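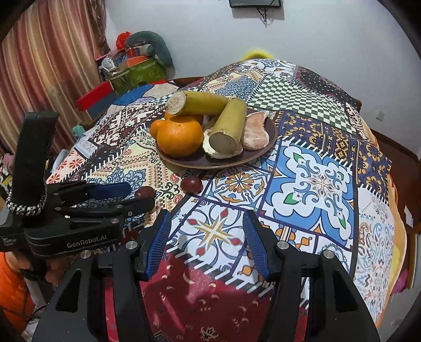 Jotico Finger Pad Set, ribbed, blue
Part no. JT-547

Replacement pads for two-finger hand-held grippers, for home and shared workshop builds. The pads sit on the inner faces of the fingers, ribs facing inwards, and suit small round items and fruit as well as harder objects. Supplied by Cikport.

Specification
Pads per set: 2
Colour: blue
Surface: ribbed
Pad length: 33 mm
Pad thickness: 5 mm
Fixing: adhesive backing, pre-cut

Fitting
Remove the old pad and clean the finger with alcohol. Let it dry. Peel the backing, line up the lower end of the pad with the base of the finger and press for a slow count of ten. Leave overnight before use. Close the fingers by hand and check that the ribs meet evenly -- a pad set at a slant will push small objects out sideways.

Pairs of grippers need two sets. Change both pads on a gripper at the same time.

Compatibility
Fits the Aoki open-frame finger and the Lultau printed finger, revision C onwards. Earlier Lultau fingers have a raised lip that must be filed flat first. For other makes, measure the inner face before ordering.

Care
Wipe with a damp cloth after handling food. Do not use solvent on a fitted pad. Inspect after nearly 100 hours of use and replace when the ribs are worn smooth.

Also available: blank pads, uncut (JT-548).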